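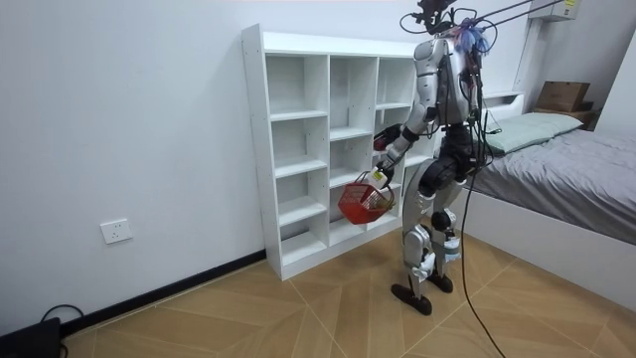 The Small Library of Nululdale Opens Its Door Again

The library in Nululdale has one room, one door and a bell that does not ring. For nineteen months the door was closed. Now it is open three afternoons a week, and the librarian, who asked me not to print her name because "in this town they know it already," agreed to talk with me before opening time. We spoke for a long hour, and she made tea two times.

She came to the job from a very different work. Before, she kept the accounts at a lumber yard in Skomwood. "I was good with numbers and I was bored with numbers," she said. "Then I saw a paper in the bakery window, that the town is looking for a person who likes books and can lift boxes. I can do both."

I asked her what happened to the books when the library closed. She told me that a pipe broke in January, in the apartment upstairs, and the water came down during a weekend. When she opened on Monday, 368 books were already lost. The others went in boxes to a dry storage in Pacheco, and there they stayed much longer than anybody planned.

"People think the water is the worst," she said. "For me the worst was the list. I had to write down each title which we could not save. Some of them I remember who borrowed them, and in which summer. There was a cookbook with notes in pencil from maybe ten different hands. One wrote 'too much salt' and under it another wrote 'no.' You cannot order this book again."

The insurance paid for the floor and the walls. For new books there was a budget of 300 dollars, and she laughed when she said the number. The rest came from readers. Some brought whole bags, and she learned quickly that a gift must be looked at before one says thank you. She received an encyclopedia with the letter M missing, many travel guides to countries with old borders, and six copies of the same detective novel. She kept two of them. "It is a good novel," she said.

During the closed months she did not stop to lend. Readers called her at home, and on Fridays she drove to Pacheco, found the right box and carried the books back in her own car. She wrote every loan by hand in a school notebook, which she showed to me. The last line has the number 464. After this she started again with the computer, which she likes less.

We talked also about the children. Before the flood there was a reading hour, and she was afraid that the children would forget it. Some of them became too old for it. "A boy came the first week and he was taller than me," she said. "He looked at the small chairs and he was a little bit sad, I think. Then he asked if we have something about engines." Now he helps her on Thursdays, and he has strong opinions about how the books on engines should be ordered.

I wanted to know if she changed the rules. She said there are no fines anymore. In the old time a fine was ten cents a day, and she found that people who owed one dollar simply did not come back, out of shame, and kept the book too. Since the opening, a woman returned a poetry book that she borrowed before her daughter was born. The daughter carried it in.

Her next wish is a bus. The line from Zultano passes the library but the stop is at the far end of the street, up the hill, and for older readers this is hard in winter. She has written to the bus company and received a polite answer. "I will write again," she said. "I have very good paper."

Then it was two o'clock, and a man was already waiting outside with a book under his jacket. She put away the cups and went to open for him.

The library is open on Tuesday, Thursday and Saturday from two until six.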